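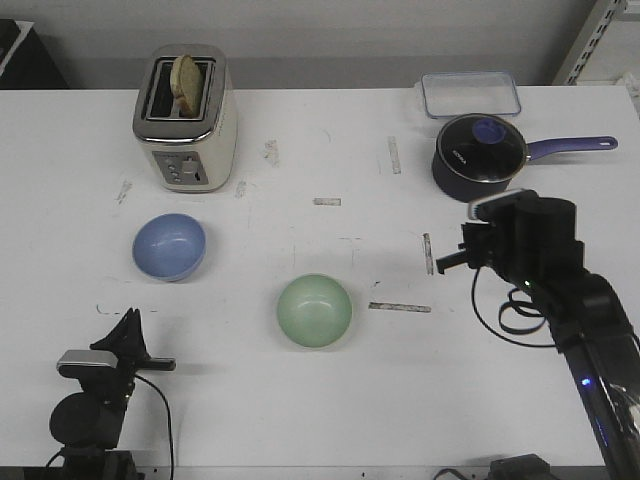 Progress report to the Bustamante small grants program
Trondville Community Breakfast, second report
Prepared by Declan Hulme, March 29, 2006

Dear Ha-neul Yeom,

Thank you for your patience over the summer, and for the kind note you sent in January, which I read out at our get-together and which went down very well. I promised you something a bit fuller this time, so please forgive me if I go on.

The breakfasts are running every school morning again. We have served 3,056 since the grant began, and 64 families are now on the list. Most children still want toast before anything else, and most want it done to a proper golden brown, with the crust a shade darker. Bok-nam Tak has become very particular about this and I wouldn't dare touch the dial while she's on. Porridge is the other favourite, especially now the mornings have a bit of a nip in them.

Equipment

You asked how we were getting on with the smaller kitchen things. We've settled on a plain kit for each serving table: a two-slot toaster, a lidded saucepan, bowls, and a clear plastic container for whatever needs covering. The cream toaster with the stainless steel top has been the pick of the bunch and we'd happily have another like it. The navy saucepan has its own glass lid with a blue knob, and a long purple handle with a hole in the end so that it can go up on a hook. Ju-won Ji is keen to get the hooks up before winter, and I'm keen to let her.

We went back and forth on bowls for longer than I'd like to admit – plastic was cheaper, of course – but ceramic won in the end. The light blue and the pale mint green are both cheerful colours first thing in the morning, and the children have strong feelings about which one they get.

The white tables are holding up, though the one we use most has scuffs and smudges and the remains of old tape on it. We'd used tape to mark out places in the first few weeks and it has been a devil to shift. Ravindran Rao has offered to have a go with eucalyptus oil.

Money

Of the equipment allowance we have $300 unspent. With your agreement we'd like to put it towards a second toaster and some more bowls from Hurkico, who have given us a fair price before. Bread continues to come from Zostine at the rate we agreed last year, and I don't expect that to change before the end of term.

People

We have 11 helpers on the roster and could do with a couple more for the early start. Ravindran has rewritten the setting-up sheet so that a newcomer can follow it without one of us hovering – plug in the toaster, fill the saucepan, bowls out last. It's a great improvement on my version, which ran to four pages.

Next steps

Hooks, the second toaster if you're happy with it, and a longer talk with the school about using the hall in the holidays. I'll write again once we've had that talk. If you find yourself out our way before then, do come by for breakfast, we'd love to see you.

With warm thanks from all of us,
Declan Hulme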